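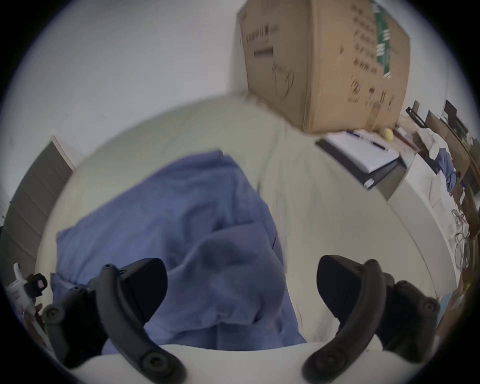

How long should a new cloth rest flat before we cut it?

Overnight at least, and two nights if it came to us folded tight in a parcel. I wrote "one hour" in November and I was wrong, so please follow the new number.

May 19, 2021

Folding and resting, second table. Present: me (Josée Girard) and Heriberto until lunch.

The blue cloth was the subject today. On the white table it makes a lot of small folds and it does not want to lie down. I tried first to pull it by two corners, but then the middle stays bunched and only the edges are nice. Better is to open the top flap first, then go with the flat hand from the middle to the outside, slowly. Heriberto does it from left to right in one movement. His way is faster but it leaves a diagonal line, which I could still feel with the finger after lunch.

Results, same cloth each time:
Pull by corners: 2 tries, both bad.
Flat hand from the middle: good on the first try, small fold stays near the hem.
Heriberto's way: good for the eye, not good for cutting.

I did not use the iron. Solange asked that we keep the iron out until we know what the cloth does alone, and I agree with her. The last time we ironed too early and the piece was 102 cm before and shorter after, and we could not say if it was the steam or our measuring.

Paper and pen stay on the table during the work. I write on the clipboard and copy in the evening, so if something in this entry does not match the sheet, the sheet is right. Please do not take the pen to the office - I had to go and look for it again this morning.

The carton can stay at the back of the table for now. I know Gaétan would like everything on the floor, but under the table it is in the way of the feet. If it is still there when we do the long pieces, we will need to move it, the table is just deep enough without it.

About the Prorden order: Hélène Grewal called. They can send the next cloths rolled on a tube, but the price is for 70 pieces minimum. I said I will ask. My opinion is that rolled is worth it, we lose about a half day per parcel only with flattening. Tunda also has rolled cloth but the color is more gray than blue and it pills at the elbow after a few washes, see my notes from November.

A correction to the table from last time: for the Hakirum sample I wrote "soft, no memory". It should be "soft, has memory". It goes back into its old folds when left alone. I folded it in four on purpose and opened it again after the coffee, and all the lines were there.

To do:
Measure the blue cloth again after the night, same ruler, same person.
Ask Gaétan if the wall side of the table can be raised a little, it is low for tall people.
Find the second set of weights. One is with Solange, I think.
Answer Hélène about the tubes.

Left the cloth open on the table at 17:15, no weights on it. Please do not fold it.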